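Home Boards New Posts Members Log In

Search this board Advanced Go

Small Comforts board > Lighting > Night lights, low ones - show me yours!

ilskaporch wrote:
OK, I finally did the thing I've been going on about since July and put a plug-in night light down low, right by the floor, instead of at counter height like every other one I've owned. I am so happy with it! It's a little squarish white one with rounded corners, nothing fancy, and the whole square face lights up. At night I can see where the floor is, and my eyes don't get blasted on the way past.

What I didn't expect was how nice the glow on the wall would be. It fans out and up from the light, sort of soft and bluish white, and the white behind it picks up a hint of lavender. Then you've got the brown wood in front. I keep going over to look at it (yes, in the daytime too).
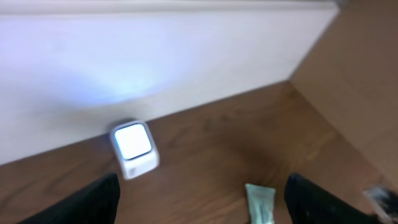
Night light, down by the floor. Look at that glow!

Anybody else go low? I'm at 2 so far and planning on more.

kanaan_attic wrote:
Love the glow. That dark line around the lit face makes it look like a tiny TV.

I'm going to be the grump about the color, though. Bluish light at night wakes me right up. I had a cool white one in the hall and swapped it for an amber one within a week. With a wood floor that warm I'd go amber and let the floor do the work.

ilskaporch wrote:
See, I tried amber at my last place and everything looked like weak tea! I like the cool light against the brown. But I do sleep like a rock, so maybe I'm not the one to ask.

trarkcombe787 wrote:
Cool white all the way. Amber is pretty but I can't tell a sock from the cat in it.

Question about height. Is low really better for you? Ours is at knee level and I like that it reaches the edge of the bed. A low one sounds like it would light up my toes and quit.

ilskaporch wrote:
Toes are the whole point, I think! I never walked into a bed. I have stepped on a great many things. And it does climb the wall a fair bit, more than I figured it would.

mudroom_dot wrote:
Low is great until you vacuum. I've knocked ours out of the wall more times than I can say, and one time it went under the dresser and stayed there till spring. Put it close to a corner if you can - people don't walk in corners, and the vacuum slows down there anyway.

kanaan_attic wrote:
Seconding the corner. Also wipe the front now and then. Down by the baseboard they get fuzzy fast, and you don't notice until it's half as bright.

ruvudau_lamps wrote:
I've got 8 of these things around the house, so take this as coming from somebody with a problem. My rule is one at each spot where the floor changes, wood to tile, hall to stairs, and then stop. I did not stop. It looks like a runway and I adore it.

On the color fight: both! Cool in the kitchen where you want to see what you're pouring, amber near the bedrooms.

ilskaporch wrote:
A runway sounds wonderful, please post it.

Since we're on the subject of getting up at night, I should confess what the light is for. It's for snacks. I have a spot on the big table where I leave one thing out before bed, so I don't go rattling around in the cupboards. Orange and red wrapper on brown wood, you can find it half asleep.
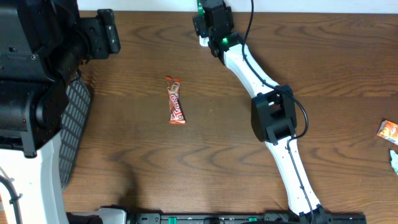

Ilska, Thursday

One bar, all by itself, with plenty of bare wood on every side of it. I love the grain on that table so much, all those dark wavy lines. I won't put a cloth on it and you can't make me.

trarkcombe787 wrote:
That tabletop is gorgeous. Is it oil or varnish? I can't tell from here, but the waves in the grain really come up.

Though leaving chocolate out all night would never work at my house. Two kids and a dog. It'd be gone before I'd turned the hall light off.

ilskaporch wrote:
Came with the place, so I have no idea what's on it! I wipe it with a damp rag and dry it right after. If it's oil I've probably been doing it wrong.

mudroom_dot wrote:
Damp rag and a dry is fine for either one. Try a drop of water somewhere out of the way - if it beads up and sits there, you've got some kind of sealed finish. If it goes dark and soaks in, it wants oil.

And I'm with Trarkcombe on the candy. With a dog you need it in a tin with a lid, up high. Chocolate is bad news for them.

kanaan_attic wrote:
No dog here, but I'd still use a dish. Wrappers crackle when you pick them up off a hard table, and everyone in my house can hear a wrapper through two doors.

ilskaporch wrote:
No dog, no kids, so I get to be reckless. I do like the dish idea, there's a blue one I never use. Will try the water drop tonight and tell you what it does.

ruvudau_lamps wrote:
Runway pictures coming this weekend once I replace the one by the back door. It's started flickering and it's driving me nuts.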